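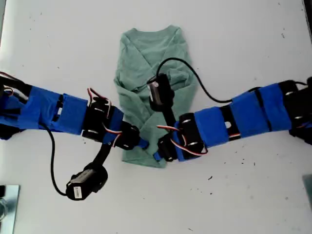

Sage green, half folded on the white table.

Walking diary: Plukcombe to Vemonby
June 13, 2024
Print | E-mail | 60 shares

Feet up, tea made, legs like wet string. I've wanted to do this walk since I first saw the path marked on the old map in the hall, and today I did the lot, all 11 miles of it, and I want to get it down before I fall asleep in the chair.

Packing last night took longer than it should have. I always start with a heap of clothes I'm convinced I need and end up with a waterproof, a spare top, socks, more socks. I've gone over to plain cotton T-shirts for summer walking, whatever the shops say about special fabrics. Green is my colour for it (it hides grass stains beautifully), and I don't bother folding anything that's going in a rucksack. Roll it, squash it, done.

Clem Ellery drove us to Plukcombe and we were off from the church gate by half past seven. Such a morning! Cool and bright, dew all over the verges and that sweet hay smell you only get for a week or two. The lane drops down past the mill cottages and then there's a stile with a wobbly step, and after that you're in the water meadows with the river looping about on your left. Cows on the far bank, thank goodness, as Clem isn't keen. I saw a kingfisher before we'd gone a mile. Clem missed it, being busy with a bootlace, and was still cross about it at lunchtime.

After the meadows the path goes up through beech woods. It's steeper than it looks on paper and I was puffing, but oh, the light in there. The bluebells had long gone of course, only the seed heads left, and there were foxgloves all along the bank where some trees came down in the storms in March. We heard a woodpecker and something small and furious that Clem says was a wren. I want to learn birdsong properly. I say this every summer.

Out at the top you come on to open heath and there is Gruren straight ahead, which is hardly a hill at all, only 187 metres, but because everything around it is so flat you feel you've climbed a mountain. We sat against the stones at the top and ate the first round of sandwiches (cheese and my own chutney, a bit fierce). You can see the whole of the estuary from there, and the two church towers, and when a cloud shifts the water goes from grey to silver in a second. I could have stayed all day. A skylark went up right beside us and simply would not stop singing, and we just lay back and listened to it with our hats over our eyes.

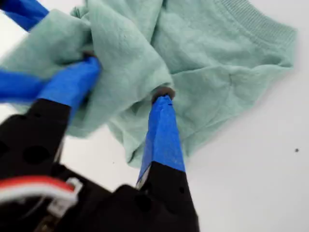 The way down was the only bit I'd grumble about. The bracken has grown right over the path in places and we lost it twice, ending up the second time in somebody's paddock with a very interested pony. Wear long trousers if you go. I had mine rolled up like a fool and my shins are all scratches now. Clem had the map upside down for part of this, though that isn't being admitted to.

Then the old railway, nice and level, and hot by then. Wild strawberries all along the cutting! Tiny ones, warm from the sun, and so sharp and sweet that we hardly made any progress at all for half an hour. I filled the lid of my lunch box to bring home and ate those too.

Vemonby at last at around 2 o'clock. It's prettier than I remembered, with the green and the pump and the swifts screaming round the roofs, and best of all it has Niazi, the tea room by the bridge, where we had cardamom buns and a pot of tea so big it took both hands to pour. The woman serving told us the path used to be the way people walked to market with their butter and eggs, there and back in a day. There AND back. I looked at my boots and ordered another bun.

The bus was late and we didn't care. I dozed against the window and woke up at the Plukcombe turn with my mouth open.

Things to remember for next time: second water bottle, plasters in a pocket instead of the bottom of the bag, small pot with a proper lid for strawberries. I'd like to try it the other way round in the autumn when the beeches have turned, starting with breakfast at the tea room. Clem wants to do the estuary path first. I've said yes to both. Boots are on newspaper by the back door and I'm going up to run a bath.

E-mail this entry to a friend | Print this entry

Comments (4)

Marsh Wanderer
We did this one last summer and got lost in exactly the same bracken! Keep the wall on your right as you come off the top and you'll miss the paddock. Say hello to the pony if you don't.

Jan P
Oh those buns. Do they still do the lemon ones as well?

Tilly
Is the wobbly stile manageable with a dog? Ours is a big soft lump and has to be lifted over most things.

Marsh Wanderer
Tilly, there's a gate a few yards further along, behind the hawthorn. It sticks but it does open.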